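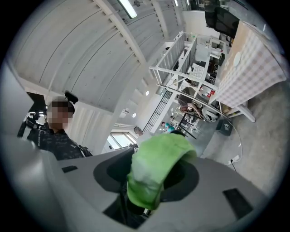
Wálter Inga had the same fault on Fokar and traced it to timestamps, so I checked those first. Both streams share one clock and the offset is stable. My problem is that the wrist pose jumps when a marker cube turns from one face to the next. Position is fine, but orientation flips for a few samples and the Eltau planner rejects the segment. It happens mostly in two-handed reaches like the one below.

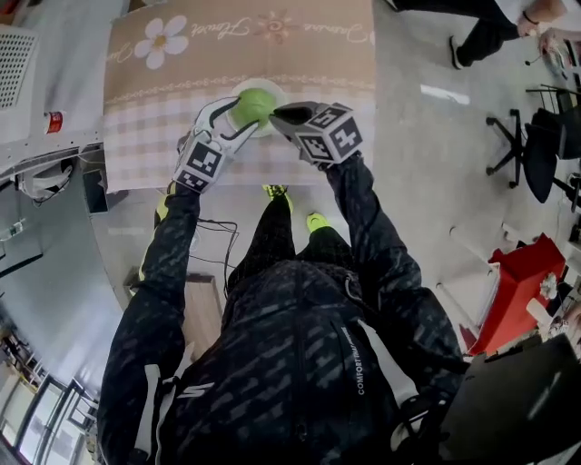
In the last batch 91 of 700 segments were rejected, 87 of them at a face change. I am solving each face separately and keeping the one with the lowest reprojection error. Is there a better way short of smoothing everything?

Paavo Laaksonen
Don't solve per face. Put the corners of all visible faces into a single PnP call, using the measured cube geometry. With one face visible you get two candidate poses, so keep the one nearer the previous orientation. Measure the cube first, as the CAD values are seldom good enough.

Saarela
Low-pass filter. Works for me.

Skastorar
A filter spreads the flip over more samples. Reject outliers first, then filter.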